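Plikier Pour-Over Kettle, six months in

Jul 14, 2019

I bought the Plikier gooseneck kettle in January, after my old whistling one finally rusted through at the spout, and I've used it every single morning since. I love this thing! I drink a lot of coffee (and my oldest makes ramen with it after school) so it has had a proper workout.

The pour is the best part. With my last kettle I'd get a glug and then a flood, and the grounds would end up halfway up the filter. The Plikier gives you a thin, steady stream that goes exactly where you point it, even when the kettle is nearly full. The handle sits a little further back than you'd expect, which felt odd for the first week, but now every other kettle feels wrong to me.

It's quick, too. I fill it to the 500 ml line for one big mug and it's ready by the time I've ground the beans. You set the temperature with a dial on the base, one click per degree, and it holds there until you lift it off. I like 94 for light roasts and a bit lower for the dark Tondlow beans I buy by the sack.
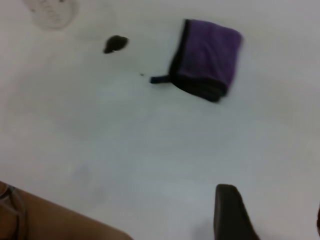 Cleaning is easy enough. Our water is hard, so I run a vinegar boil through it every few weeks, rinse twice, and wipe the outside down with a soft cloth. No scratches so far. The matte finish does show fingerprints near the lid, more than the polished Gernness kettle my sister has, but they come right off.

Now for the gripes. The beep when it reaches temperature is LOUD and you can't turn it off, so early risers in small apartments, be warned. The cord is short. And the lid fits so tightly that I have to put the kettle down and use both hands to fill it, although I'll take that over a lid that drops into my cup.

I looked hard at the Szabó kettle before buying, and it's a beauty, but it costs a good deal more and the spout is wider. For pour-over I'd pick the Plikier again, and I've already talked two people at work into getting one. If you mostly make tea for a crowd, get something bigger.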